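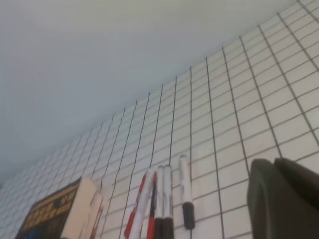
Figure 4-1. Wrist camera view of the grid mat with a box and markers set out, gripper at lower right.

4. Setting Up a Tidying Job

This section covers picking small items off a flat surface and putting them in a container. Read section 3 (Arm and Camera Check) first. The steps apply to the Drinditz arm with either the Hashemi two-finger gripper or the older Zolach gripper.

4.1 What to expect

Clearing a table is a common first job, and people tend to overrate how well an arm can do it. With the settings below, the arm can pick up markers that have space on both sides. It has trouble with markers that touch or overlap, and it will often close on two of them or push one under another. It does not sort by color, put loose caps back on, or open a closed box.

In our August trial we logged 545 pick attempts on markers and pens. Markers standing or lying alone gave us little trouble. Most of the failures came from groups. A person clears the same surface in a few seconds. The arm took nearly 14 minutes for a full tray. If you need the table cleared quickly, clear it by hand.

4.2 Before you start

You will need:
Grid mat, lines facing up
Up to 22 small items
An open container, placed outside the pick area
The stop button, within reach of the operator

Caution: Keep hands off the mat while the status light is green. The arm does not slow down for people.

4.3 Placing the items

1. Lay the mat flat and press out any waves. Small ripples in the lines are acceptable. A raised corner is not.

2. Set the items on the mat. Leave at least 2 empty squares on each side of any item you want picked in the first pass.

3. Put boxes at one side of the pick area. The arm treats a box as an obstacle unless you add it to the item list.

4. Open the wrist view on the control screen. Far squares look small and run together at a low camera angle. This is normal, but do not place items there.

5. Compare your layout with Figure 4-1. The white marker with the black cap has a gap between it and the group, so it makes a suitable first pick. The four markers to its left are too close together for the first pass.

Note: White markers on a white mat are hard to find if the grid lines are faint. Replace the mat when the lines wear off.

4.4 Running the job

1. Select Tidy, then Small Items.

2. Set grip force to Low.

3. Tap the first item on the screen and check that the outline fits it. If the outline takes in a neighbor, cancel and move the items apart.

4. Press Start. Stay with the arm for the whole first pass.

5. When the arm pauses, spread out whatever is left and press Continue.

Caution: Do not raise grip force to fix a slipping marker. Wipe the finger pads and try again. At High, the gripper can crack a plastic barrel.

4.5 If a pick fails

The arm closes on nothing: repeat the camera check in section 3.

The arm picks two items: press Stop, support both items, and choose Release. Separate them before restarting.

The arm stops short of a box: the item is inside the safety margin. Move the box or the item.

Dedier software users can turn on Nudge, which pushes a group apart before picking. It is still a test feature. Grigoris Ververidis maintains the settings file for it, and changes should go through him. Send failed-pick logs to Urmila Sisodia with the mat layout noted.

Continue to section 5, Emptying the Container.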